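Still warm at nine in the evening, and I have my feet up at last with the window open. August always does this to me, I get to the end of a day and find I've been on the go since six and have hardly anything to show for it except sore calves and a bag of plums.

I walked out to Rusteden this morning by the canal path, the long way, with my little step counter clipped on. It said 2,257 by the time I reached the lock, which seemed stingy after all that huffing up the bank, but I suppose a counter can't know how you feel! The doctor only asked for 2,000 before lunch, so I sat down on the bench there with a clear conscience and watched the ducks for a good long while.

The plums came from the stand on the Kokesow road, the one with the honesty box. I meant to buy one bag and came away with two, and then ate 6 on the way home, leaning forward so as not to drip on my good blouse (I dripped on it anyway).
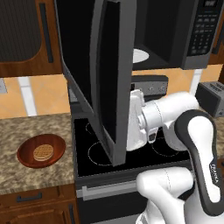

In the afternoon I finally wrote back to my sister, four whole pages, mostly about the garden and the noise from the new road. She wants me to come for a week in the fall and I think I will - the train is only 47 dollars if I book early, and I do miss her porch and her terrible coffee. I told her I'd bring jam if the rest of the plums last that long. Now a chapter of my book, and then bed, with the fan on low.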